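Libero serve rotation, club level

netcord_nan
Long drive home from Dunmore last night, so I had plenty of time to stew! Our libero went back to serve in set 5 and we dropped it by 2. Would you folks have left your big server in?

tivville_dad
I sure would have, bless her heart. She's a wonderful passer, but that serve floats in like a beach ball.
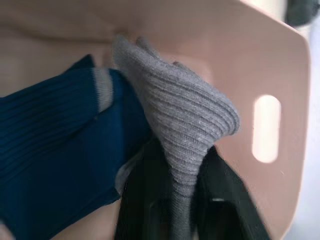
And Brudach had been eating up short serves all evening, so it was asking for trouble.

backrow23
Have to disagree, friend. Most of our big servers miss long when they're tired, and I'll take a ball in play every time.

netcord_nan
Fair enough, both of you. I may try it the other way at Wedomano in May and see how the girls like it.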